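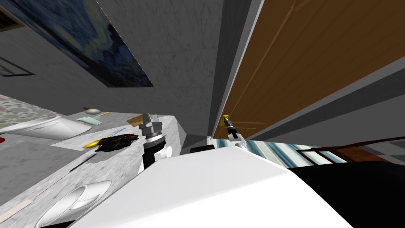
Bathroom with marble countertop, gray walls.

Havau Bathroom Notes — readme

Last touched 4 Sep 2020. Maintained by Khadija Kamel. Started by Kagiso Dlamini, who still answers questions about the early rows if you ask nicely.

What it is

Notes on guest bathrooms in small hotels and guesthouses. Layout, counter material, basins, door swing, where the towel hooks are, what guests complained about. One row per bathroom, 109 rows in the main file. Two separate people filled it in, so expect some wobble in the free text columns.

Came out of a refit job for Bromeck. They wanted to know why guests at the Cliston site kept writing in about "no space" when the bathrooms were bigger than at the old place. Short version: surface space and floor space are different complaints and people use the same word for both. We split them into two columns and kept going after the job ended.

Files

rooms.csv — main table
complaints.csv — guest comments, 200 of them, linked to rooms by room_id
codes.txt — list of allowed values
old/ — Kagiso's first sheet, don't use it, half the ids are differnt

Comma separated, UTF-8, header row in each. If your spreadsheet turns room_id into dates, import the column as text. Happens every time.

Columns worth explaining

counter_material: what it looks like to a guest. We did not test any stone. Marble-look laminate and real marble get the same code. Sorry if you needed that.

door_swing: in, out, slide. Seen from the bedroom side.

clutter: low, medium, high. Judgment call, see below.

hook_reach: can you get a towel from the shower without stepping out. yes / no / wet (meaning yes, but the towel hangs where the spray hits).

basins: number of basins, in the whole room, even if one is off in a corner by itself.

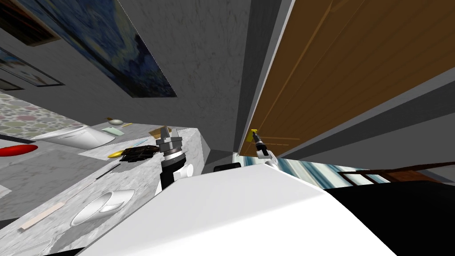

Clutter was the column we argued over the most. Shireen Mathebula wanted a plain item count, Kagiso said a count is useless without knowing how long the counter is. Ended up with three levels, judged from the doorway. Two basins on one counter eat up a lot of surface, so a gray and white marble top like the one in the picture, with basins = 2 and small toiletries spread along it, goes in as high. Same stuff lined up on a shelf would be low. Items standing inside a basin — high, always.

Complaints file

Copied from comment cards and emails by Thabiso Mokgethi. Names and room numbers taken out. Spelling left alone. Each comment got one of 11 topic codes, and where a comment had two topics we coded whichever came first in the text. Yes this undercounts drains. People lead with towels and get to the drain at the end.

"smell" and "damp" were merged in the last version. Could not tell them apart from the cards.

Comments in other languages were translated before coding. Raimonds Sakalauskas did those. Originals are in the orig_text column, blank if the comment was in English.

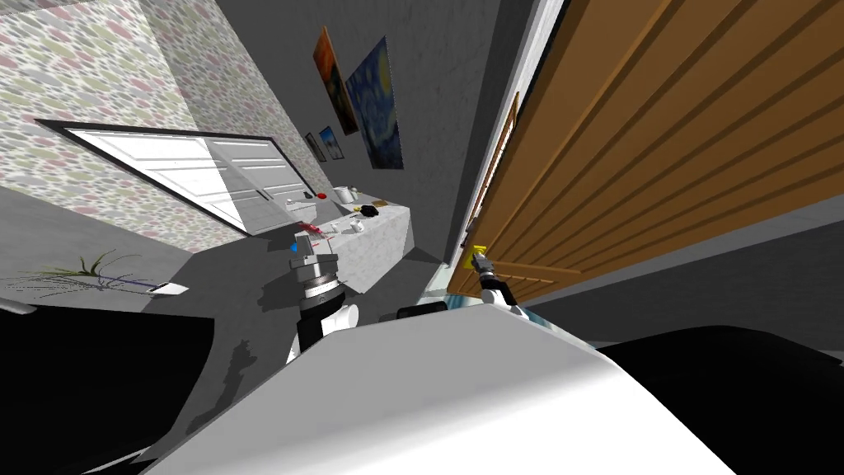
Missing values

Blank = not recorded. NA = does not apply (door_swing where there is only a curtain, for instance). Please don't merge the two. The virk_ rows are mostly blank for lighting because the Virk visit was done in a rush between checkout and cleaning, and the light form got left in the car.

Known problems

- 6 rooms were visited twice under different ids. Flagged in the dup column, not removed yet.
- counter_length was measured to the wall in the early rows and to the edge of the basin in the later ones. Check the measured_by column, KD = wall.
- "wet" in hook_reach was added late. Early rows have yes where wet would be right.
- Mirror column is a mess. Skip it.
- Cliston is overrepresented. It was the paying job.

Good for: comparing layouts, looking at what guests mention together, teaching somebody to clean a messy table. Not good for: prices, accessibility rules, anything legal. We measured no grab bars and no thresholds, please don't guess them from the notes.

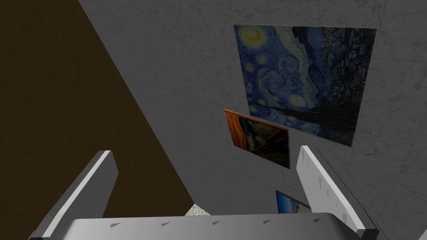
Wall stuff

The decor column is free text, whatever the visitor wrote down. Somtimes "pictures", sometimes the title, sometimes a paragraph about a seashell mirror. Going to code it properly in October if there's time. Send a list of values if you've done this before.

Fixes

Mail Khadija with the room_id and the column name. No screenshots of the whole sheet please. Changes to complaints.csv go through Thabiso, he has the paper cards.

Use it for whatever, credit Havau Bathroom Notes somewhere. If you drop the dup rows say so, otherwise the totals won't match ours.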